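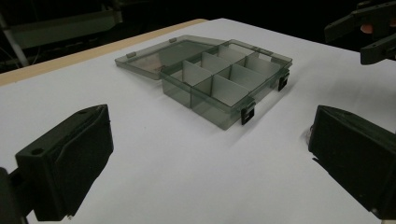 How do I start a bead collection without going broke? I get this one every week! Buy three colors you love, in one size, and make something before you buy anything else. I began with a 46-gram bag from a shop in Viltville and it lasted me till December. For keeping them apart, a gray see-through box with compartments and a hinged lid like mine is plenty.

Home Patterns FAQ Shop Talk Contact

Which thread should I use? For bracelets I like Andeline, doubled – it's soft but it holds a knot. Stretch cord is fine for kids.
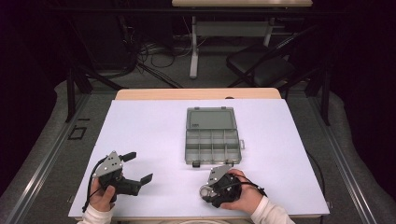

If your knots still slip, go round one extra time and pull slowly. My friend Normunds Ozoliņš adds a dot of glue (I never remember to).

Search this site Go

Can I wash a finished bracelet? Cool water, a drop of dish soap, then lay it on a towel overnight. Please don't wring it!

Do you take custom orders? Not right now, sorry – I've got 9 waiting and a day job.

773 shares 46 comments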